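Toscombe Guesthouse Reopens Its Bedrooms With a Place to Eat In

JERKBERG, 2026-04-13 - Toscombe, the guesthouse on Agyeman Road, has reopened 30 bedrooms after a winter of work, and each one now comes with a table and a set of stainless steel bowls for guests who like to have supper in their room.

The idea came from the guests themselves. In a survey last January, 73 of them asked for somewhere to put down a meal that wasn't the bed.
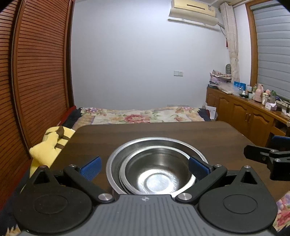 "People come in from a long drive with soup or noodles from the market and they want to sit down with it right away," said owner Mehrangiz Nikzad. "We're so happy we can finally give them a proper spot!"

The rooms keep the things regulars ask for by name: the flowered bedspreads, the wardrobes with louvered doors, the plain pale walls. Tables with rounded corners were picked with families in mind, as there isn't a lot of floor between the table and the bed.
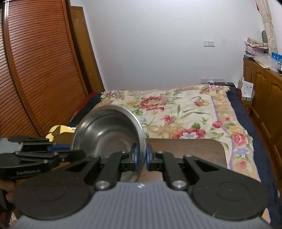
Housekeeping lead Kobina Quartey tried several kinds of bowl before settling on steel. "They nest, they wash up fast, and a child can drop one and we all just carry on," he said.

Extra bowls and spoons can be borrowed from the front desk at any hour. Bookings are open now, and guests with questions about family rooms can ask for Philomena Dramani at the desk.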